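Search this blog

Notes from the day surgery waiting room

3 min read · 2 comments

Quick one, on my lunch. Mom had her knee done at Noton in May and I never wrote it up, so.

We got there at 6:15 in the morning. Still dark in the garage. Check-in was fast, one wristband, then the same four questions from everybody who came through the curtain. Name, birthday, which knee, when did you last eat. Mom got annoyed by the third person. I get it now, they're supposed to ask.

Her nurse was Hui-mei Tai and I want her name in here. She drew on the knee with Mom watching, warmed up the blanket, found a vein on the first try (Mom's veins are terrible). Also told me where the good coffee was. Not the lobby. Second floor, past Skendivard Imaging, turn left.

Surgery was a bit over an hour. Surgeon came out, talked to me for maybe two minutes, I remembered none of it. Write things down, people. Bring a pen. I had 244 pictures of the dog on my phone and no notes on blood thiners.

Home by late afternoon. First night was rough, the ice machine leaked on the rug and the walker doesn't fit through the bathroom door unless you go sideways. Second night better. PT started that week, and she hated it and went anyway.

Bill came later. Our part was $533 after insurance, more then they quoted but less than I feared. Called the billing office, 3 transfers, got it on a payment plan. 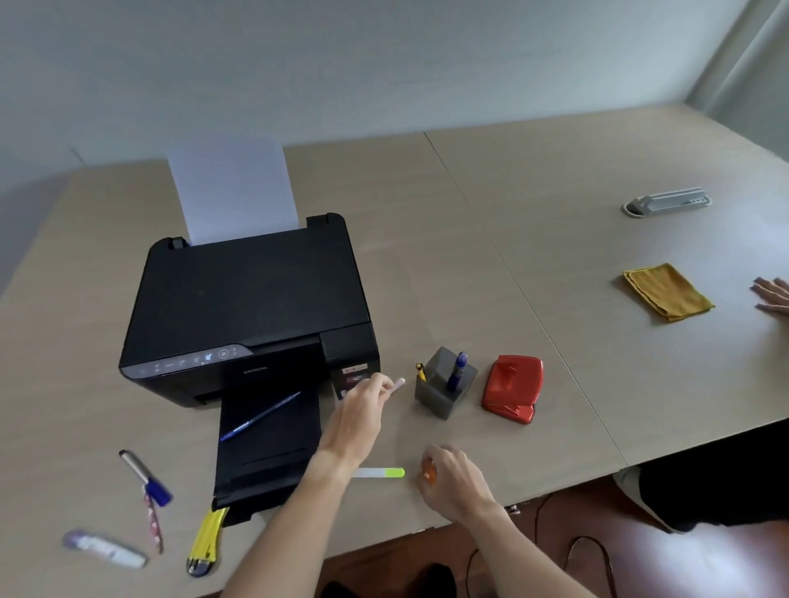
Can you stay with the patient before they go back to surgery? At Noton they let one person sit in pre-op once the IV is in, and you stay until they wheel the bed out.

Mom is walking to the mailbox now. Stairs still slow. Other knee is next, probably winter, she wants Hui-mei again and I said I'd ask but no promises.

Ok lunch is over.

14 shares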